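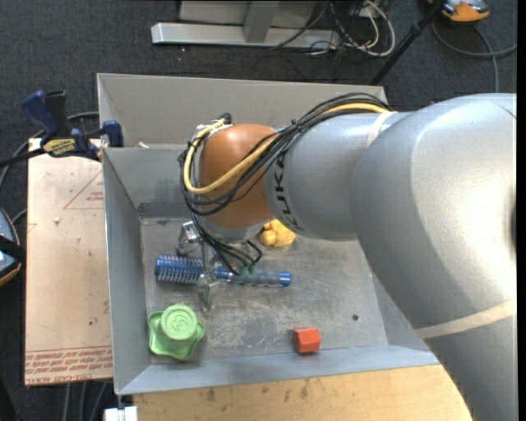
Lost, Loose and Left Behind: Your Questions

Quick answers from the front desk at Ganedon. Updated in July, will tidy this up when things slow down.

I left my hairbrush in the change rooms. Do you have it?

Maybe. Blue ones come in a lot. Email us the colour, the shape of the head (round, paddle, vented) and anything odd about the handle. "Blue brush" on its own isn't enough to go on, sorry. A round one with pale bristles, a ribbed grip and a bright blue cap on the end of the handle, that's the sort of detail we need.

Where does everything go?

Small loose stuff goes in the grey metal bins behind the counter. Hairbrushes, combs, goggles, soap boxes, single socks. Towels and togs get bagged seperately and hung up if there's room. Valuables go in the safe, never in a bin.

How long do you keep things?

Brushes, combs and toiletries: 11 days. Towels and clothing: 40 days. Valuables: longer, ask at the desk. After that it's gone, and no we can't get it back out of the rubbish.

That's not very long for a brush.

Shelf space. Also we got to a point last winter where there were more brushes than lockers. Most never get claimed.

Can I come in and have a rummage?

No rummaging. Tell us what it is, we look, we bring it out. If there are a few close matches we'll put them on the counter and you can pick.

Can someone else collect for me?

Yes, if you email first with their name. Have them bring the reply on their phone.

Do you post?

Within Australia, yes, prepaid satchel only. You buy the satchel, drop it in or mail it to us. For a cheap brush it's probably not worth it, but up to you.

Do you clean things before giving them back?

No. We shake the sand out. Wash your brush when you get it home.

How do I wash it?

Pull the hair out first, tail comb works well. Warm water, a squirt of shampoo, old toothbrush between the rows. Don't soak anything with a wooden handle or a cushioned base, water gets in behind the pad. Plastic round brushes are fine for a few minutes in the sink. Dry bristles down on a towel overnight. If it still smells, bin it.

What happens to unclaimed stuff?

Brushes and anything that's touched skin, thrown out. Decent clothing and clean towels go to the op shop run out of Rojanasak Hall. Goggles in good nick go in the loaner tub for the learn to swim kids, after a proper wash.

Can you hold something past the cutoff?

Ask before the date and we'll put a tag on it. 2 weeks extra, one time only.

How should I label my gear?

Laundry marker on towel tags. For brushes, a strip of cloth tape around the handle with your surname on it, then clear tape over the top so the ink doesn't run. Jirnine stick-on labels hold up OK in the wet areas. The paper ones don't, they go to mush.

How many things do you get?

Over the last school holidays, 200 items handed in. Mostly socks.

I handed something in. Can I keep it if it's not claimed?

Clothing and goggles yes, leave your name when you hand it over. Brushes and toiletries no.

I think mine was left at Brarko, not here.

Different building, different desk. Their bins don't come to us and ours don't go to them. Ring them direct.

Who do I ask for?

Uthai Kaewmanee looks after lost property, mornings are best. Anyone on the desk can check the bins for you but not while the swim classes are signing in, so before 9 or after 10.30 please. Email gets a reply same day, usualy.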